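Does brown paper really protect a table?

tarnside_ted
10/22/26
Moving to a smaller place in Grondcombe and the dining table will have to double as my workbench. Everyone I ask says the same thing: get a roll of brown kraft paper, tape it down, job done. I'm not convinced. It's paper. Glue soaks through paper. What am I missing?

mopandbucket
You're missing nothing. I've had 3 rolls over the years and every one let varnish through. An old oilcloth does the job for ever and wipes clean.

plum_duff
Disagree with mop. Oilcloth slides about, and it marks if you leave anything heavy on it. Paper is cheap enough to bin when it's filthy. Use 2 layers if you're messy.

mopandbucket
Cheap until you've bought it seven times.

kettleson
I've been papering benches since before I had grey hair and I still don't trust the claims on the packet. "Heavy duty" means whatever the seller wants it to mean. I bought a Dadix roll on the strength of that and it tore the first time I dragged a vice over it. The Kastetti one was better, but was it twice the price better? I doubt it.

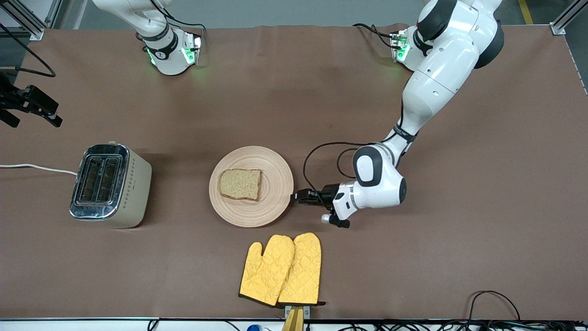 What paper does do well is give you a plain, flat surface. Small screws show up against it, you can scribble measurements on it, and it doesn't throw light back in your eyes the way a polished top does. As a barrier against anything liquid I'd rate it next to useless. Put a sheet of hardboard underneath and stop worrying.

tarnside_ted
That's more or less what I suspected. Does the hardboard need fixing down?

kettleson
Mine doesn't move. Bit of rubber matting under the corners.

plum_duff
Careful with rubber on a varnished table, it can stain. Felt is safer.

kettleson
Never had a stain yet — but mine's an ugly old table, so I might not have noticed.

drawerfullofbits
Has anyone tried the waxed stuff from Kirkegaard? Supposed to be spill proof.

mopandbucket
Supposed to be. Tape won't stick to it, so good luck keeping it flat.

tarnside_ted
Right, hardboard, felt and the cheapest roll I can find. If the glue gets through that lot I'll be back to complain.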